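Unit 6: Appraising a commercial tabletop manipulation kit

Handout to accompany the lecture. Read before the practical. Notes by Aarne Pesonen.

6.1 Purpose

In Units 4 and 5 we treated calibration and planar pushing as separate problems. This unit takes a packaged product, the Vustari Bench Kit, and asks whether its published claims can be checked with the methods you already have. The kit is sold to teaching laboratories and small development groups. We have the basic version. The extended version adds a second arm controller licence and is not covered.

You are asked to judge the kit as a buyer would. A supplier's demonstration is evidence that the task can be done once under the supplier's conditions. It says little about the spread of results, the cost of setting up again after a move, or what happens when the software loses a block.

6.2 What is supplied

The basic kit consists of a set of plastic shape blocks, a cylindrical pushing tool with mounting collar, printed fiducial markers, and the Zisuneo control package. The arm, the table and the working board are the buyer's responsibility. The list price without the arm is 1,615 euros, excluding carriage.

The blocks come in four colours. Colour and shape are treated by the software as separate attributes, so an instruction may name either or both. "Push the star to the cylinder" is ambiguous if there is more than one star or cylinder, and the package is supposed to ask for clarification. Test this early. In the version we hold (2.4), it chooses the nearest match and writes a warning to the log file only.

6.3 Working surface

The supplier's data sheet asks for a flat, matt, plain surface and gives no figure for friction. This is an omission. With a single-point pusher, the path of a block depends on the friction beneath it, and two boards that look alike may behave differently.
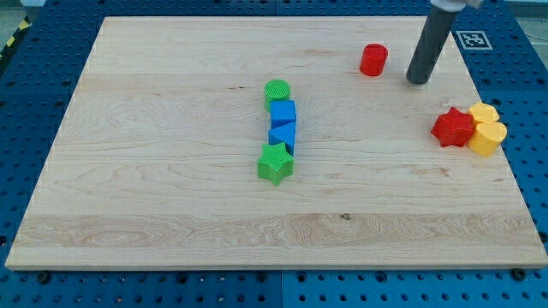
Timber is cheap and easily replaced, but grain direction should be recorded along with the results. Run each straight-line push once along the grain and once across it, using the same block and the same tool speed. If the two end positions differ by more than the stated tolerance, report both and do not average them. Glue joints and knots may also matter. Mark the start position in pencil so that a suspect trial can be repeated over the same patch.

A board which is not fixed down can creep under repeated pushing. Check its position against the table at the beginning and end of each block of trials. A marker fixed to the table will not reveal that the board has moved.

6.4 Claims to be tested

The sales leaflet makes three claims of interest.

(a) Final position error below 5 mm for any single block pushed to a named target.
(b) Recovery without operator help when two blocks come into contact.
(c) Recalibration in under ten minutes after the camera has been moved.

Claim (a) is poorly worded. It does not say whether the error is a mean, a maximum or a percentile. Last year's group recorded 521 pushes, of which 126 ended outside 5 mm. That result rules out the maximum but is compatible with a claim about the median. Write to the supplier before you write to the reader: Radulović, the distributor, answers technical queries by e-mail.

Claim (b) needs a definition of recovery. Use the following: the named block reaches its target and no other block leaves its starting position by more than one block width. Star-shaped blocks deserve their own table, as contact between two points can cause rotation that the planner does not model.

Claim (c) was met in April by both members of staff who tried it. Neither was new to the procedure. Time a first attempt as well.

6.5 Comparison

The nearest alternative is the Olteck pushing set, at a lower price and with 29 blocks. It has no language interface and its log format is undocumented. For a course on contact mechanics that may be acceptable. For this one it is a serious drawback, as the final exercise depends on the logs.

6.6 For the practical

Bring the trial sheet, a steel rule and your calibration script from Unit 4. Save the raw logs before closing Zisuneo, which overwrites them on restart. Reports should not exceed four pages, excluding tables.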